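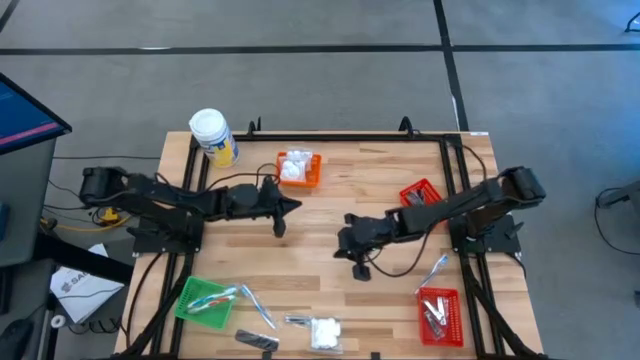 **Figure 3.** The bench with an orange basket of bagged cotton balls and a lidded canister at the back.

### 4.2 Sorting small toiletries into baskets

Small toiletries make a wonderful sorting problem. They are light, they roll, and people disagree about where they belong. We drew up a list of 217 household items and kept the ones that turn up in bathroom drawers: toothbrushes, combs, cotton balls and the bags they come in. The baskets came from the Tiltia line, chosen for their bright colors and open tops.

Each layout was scored with the Tarkura tidiness scale, which runs from 0 to 12. A comb left on the wood costs one point. A toothbrush lying across a basket is harder to judge, and our raters had lively arguments over it!

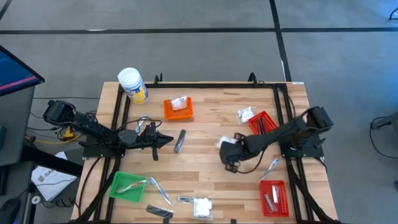
Cotton gave us the most to think about. A single ball weighs almost nothing and clings to whatever touches it, so one stray piece can hold up a whole basket. We scored loose cotton apart from bagged cotton, and the gap between the two was the largest in the study.

Bags bring their own fun. A clear bag shows what it holds, which helps when choosing a basket, but it slumps and spreads until its edges take up more table than its contents do. 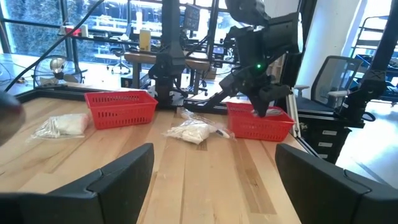 We first gave each bag the same footprint as a toothbrush and quickly dropped the idea. The Dromitz rule, which measures a bag at its widest fold, matched our raters far better, and we used it for all 200 layouts scored in September. Empty bags and wrappers count as clutter under this rule even when they lie flat.
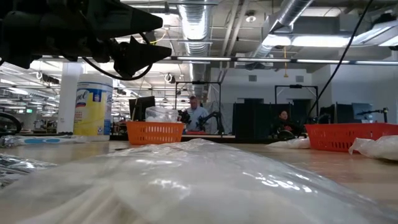
### 4.3 Agreement between raters

Ten layouts were scored twice, following Doãn. Scores for combs and toothbrushes barely moved between rounds. Bag scores shifted by up to two points, mostly downward.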